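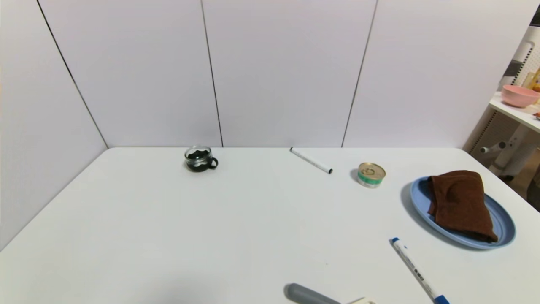 Mechthild Lüthi
Small project for this month: I want to clear my white work table every evening, and I want it to take 2 minutes. I moved to Gekelwood in July and since then the table collects everything. I write here what I learn. (1/8)

Mechthild Lüthi
First rule. Before I put anything away, I look for things that belong to the kitchen. The glass cup with the black handle, the can, the light-blue plate. These go first, all in one walk. Before, I was walking 6 times for 6 things. (2/8)

Mechthild Lüthi
The cup I always empty in the sink before I do anything else with it. Dark leftovers in the bottom of a glass are no problem at night and a big problem in the morning. (3/8)

Mechthild Lüthi
Second rule, markers. A marker has one home, and this is the jar on the shelf. I press the cap until I hear the click, also when it looks closed. I lost many good markers in the first weeks and I was angry with the shop, but it was me. (4/8)
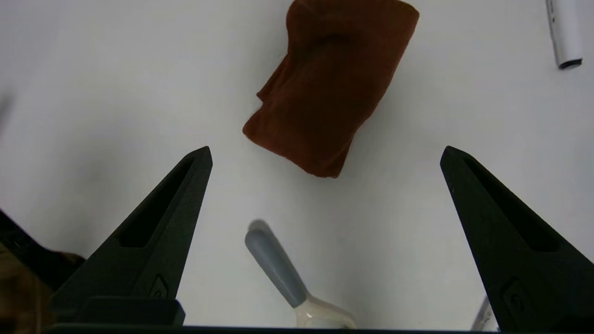 Mechthild Lüthi
Third rule, the brown towel. It does not live on the plate and it does not live on the table. I shake it over the sink, fold it one time the long way and two times the short way, and hang it on the rail. If it has a stain it goes to the wash the same evening. (5/8)

Mechthild Lüthi
Spoons with a pale bowl are difficult on a white surface. My eye goes over them. So at the end I pass my flat hand over the whole table, from the back to the front. My friend Gertraud Kuster taught me this, she does it also with the bed when she searches for her glasses. (6/8)

Mechthild Lüthi
Then the wiping. Warm water, one drop of dish soap, a soft cloth. For marker lines I tried a special cleaner first, but a little rubbing alcohol did the same work on my table — please test it on a corner before, your surface can be different. (7/8)

Mechthild Lüthi
Yesterday I needed a bit more than the 2 minutes, because I found a letter I was looking for and had to read it. Next I want to try the same rules with the drawer under the window. It is much worse, and I think I will need a box for the cables. If you have a good way to keep cables apart, please write me. (8/8)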